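Storkness Learning Kitchen: progress report to the Undley Fund
Period covered: spring term to the end of August
Prepared by Lachlan Purves

Summary

The grant of $4000 was awarded to equip the food room at Storkness and to run the Sort and Serve sessions for children in the lower grades. The room is open and sessions are running. Spending is within budget. One item, the printed recipe cards, is behind schedule and is covered below.

Attendance

We recorded 189 children over the period, counting each child once. Most came with their class from the Enska or Strachan schools. The target in our application was lower than this, and the increase is mainly due to Strachan sending its second grade as well as its first. We had to split two of the Strachan visits into morning and afternoon groups to keep the numbers at the table manageable.

Equipment

The large white tabletop is in use. We chose white after trying a patterned surface at Enska, where younger children had trouble picking out small items against the print. It wipes clean easily, but beet juice has to be dealt with right away.

The produce set is nearly complete. It covers the vegetables and fruit named in the session plan, including carrot, apple and chili pepper. The carrot is a toy one with leaves, and the children use it to talk about which part of a plant we eat and which part grows above the ground. The black cups are for sorting small items and for holding utensils.

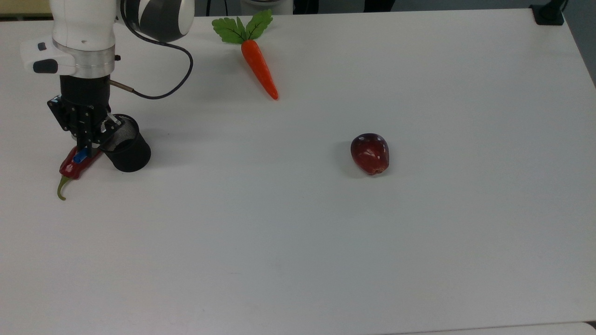

Chili pepper was a late addition to the plan. Teachers at Strachan asked for it because several families there cook with it, and it gives us a way to talk about washing hands after handling food. No child cuts or tastes a pepper in the sessions. The apple is used in the color and shape activity, where children put items in order from lightest to darkest, and again in the snack activity at the end.

Spending

We set aside $500 for replacement items and have not yet drawn on it. Some of the fabric leaves in the first produce order came loose, and the supplier exchanged those pieces at no charge. Transportation came in under budget, as Enska used its own bus.

Recipe cards

The cards were due before the summer break. The first proof had measurements in grams only and had to go back. A corrected proof has been approved and we expect delivery early in the fall term. Until then staff are using photocopies.

Next period

Sessions will continue with both schools. We plan to add 2 evening sessions for parents at Undley Hall, using the same produce set and the same activities. We would like to move any transportation savings into fresh fruit for the snack activity and ask for your approval to do so. A full statement of accounts will follow with the final report.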